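Review: Wallesero hand-held gripper, two-unit kit
Posted in Equipment Notes, Prisevness Student Robotics Club
Reviewed by Keegan Paquette

What we bought

The kit is two hand-held grippers, a charger for the ring lights, cables and a set of spare finger pads. Price was 753 before shipping. The club uses it to record people doing a task by hand, so that the arm we are entering in the spring packing event has something to learn from. Tsegereda Woldemariam ran the sessions; I did the maintenance and wrote this.

Setup

Unpacking to first recording took 45 minutes, most of it spent on calibration. The printed manual skips the step where each unit is zeroed with its fingers closed. Ravinder Li found it in the software menu. Zero both units again after changing a pad, or the logged finger width will drift.

Grip and fingers

The ribbed blue pads are the best part of the kit. They hold on fabric well at low force, and a fuzzy sock can be pinched near the middle without bunching it up first. Thin wrappers are harder. The pads push them along the cloth until they meet an edge. Small cartons are fine if you come in square to the sides.

Finger travel is smooth. The pivot screws loosen with use and should be checked before each session. One of ours backed out a half turn on the first Wednesday.

Box task

Our standard test is an open box with shallow clearance and mixed items, soft and stiff together.

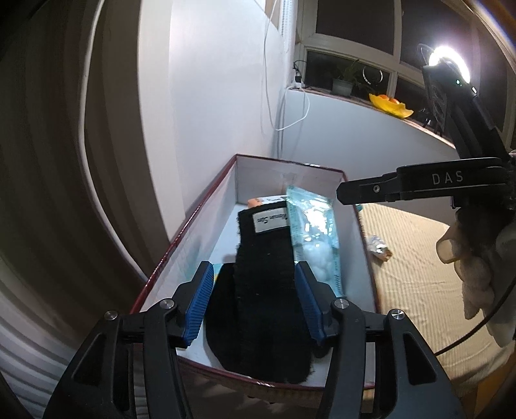
Closed on the sock, with the bag of cotton balls to its right. 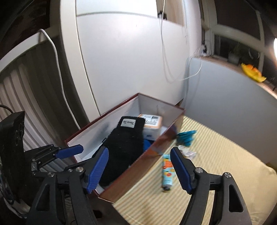 Two operators, one box

Working with both units in the same box takes practice. The finger frames are wide at the outer joints and catch on the rim when opened fully. Sylvie Gauthier now has operators take turns: one unit in, one unit out. It is slower, and the recordings are cleaner.

Cables are the main complaint. They are stiff and pull at the wrist on a long reach. We would pay extra for a softer one.

Data

We have 3930 recordings so far. We rejected 10 for dropped video, all on the same worn cable. The export format is documented and opened in our scripts without changes.

Compared with the Berkico

Mervin Chisholm still prefers our old Berkico single unit for small hard parts. It is lighter and its fingers are narrower. It has no useful grip on cloth, and replacement pads are no longer sold.

Verdict

Recommended for clubs doing soft-item work. Order a second set of pads and a screwdriver that fits the pivots. The one supplied does not.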